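Budgeting for Your First Pair of Hand-Held Grippers

Start with the small stuff! Most people price the grippers and stop there, and then the pads wear out in week two. My first budget was $1,734 for a pair, and I set aside 16 percent of that for spare finger pads, screws and cables. Best money in the whole plan.
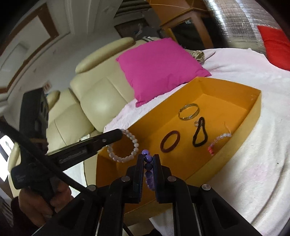 Next, plan your hours. Write down how many sessions you want a week, then book 25 minutes for each one plus 30 for setup – yes, setup really takes longer at first. Small, fiddly objects eat up time, so price those sessions separately.

Last, get two quotes. I asked Honent and Lurkier for the same parts list, and comparing them line by line was a blast.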